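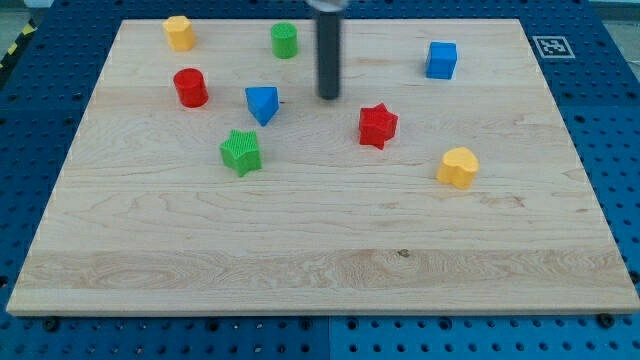 Cutting down on plastic at home without going nuts — tips from the Furnival Street swap group

Quick page, typed up between school runs. These are the things people in the group keep asking about. Take what suits your house.

Kitchen first, most of it's there

Bread bags. Shake out the crumbs, turn inside out, hang over a wooden spoon stood in a jar. Good for freezing rolls, or for wet swimsuits in July. Ours go around four or five times before they split.

Yogurt tubs. Keep the ones with lids that snap. Soup, stock, half an onion. Don't microwave in them, they warp and I don't like the smell. Write on the lid with a grease pencil, rubs off with a dry cloth.

Cling wrap — a plate on top of a bowl does the same job. Really. For cut melon, put it face down on a saucer.

Freya Hulme freezes herbs in an old ice tray with a spoon of oil, then tips the cubes in a jar. No more of those little clamshell boxes from the store. Parsley and dill work, basil goes black but tastes fine.

Sponges. Cut up an old cotton towel, zigzag the edges if you have a machine, leave them raw if you dont. Boil once a week in the big pot.

Under the sink

One bottle of dish soap, one of white vinegar, one box of baking soda. Never mix vinegar with bleach. Keep your spray bottles when they run out and refill them, just label them properly, date too.

If the sprayer clogs: take it off, stand the nozzle in hot water overnight, pump it through. Still stuck? Poke the hole with a sewing pin.

Refills. The Clonari shop takes any clean container and weighs it first. Roy Dobson brought a pickle jar and it was fine. Dry it all the way or the powder cakes on the sides. My 300 gram jar of laundry powder lasts us roughly 3 weeks, small loads.

Bathroom

Bar soap on a rubber band wrapped around the dish, so it drains. Slivers go in the toe of an old stocking, knot it, hang from the faucet.

Old toothbrushes: grout, bike chains, the bit behind the faucet. Mark the handle with tape so they dont end up back in the cup. (Yes that happened.)

Sorting

Check the number in the triangle on the bottom. Our town takes 1 and 2, and 5 if it's rinsed. Yours may differ, call and ask. Film and bags do NOT go in the curbside bin, they wrap round the machinery.

Labels: soak in warm water, scrape with a butter knife. Sticky leftovers come off with cooking oil and a bit of salt, then soap.

Flatten bottles, and ask about caps too. Some places want them on, some off.

Keep a small box by the back door for the odd stuff: bottle tops, bag clips, broken hangers. Empty it on swap day. Joanne Mellor takes plant pots, any size, washed please.

Garage and yard

Milk jugs. Cut the bottom off at a slant, keep the handle, cap on — scoop for potting soil or ice melt. Or leave whole, poke holes in the cap with a hot nail, watering can for seedlings. Hold the nail with pliers, open the window.

Big detergent jugs filled with sand hold down a tarp. Rinse three times first.

Next swap is Fri 17 January, church basement, side door. Bring bags, we never have enough.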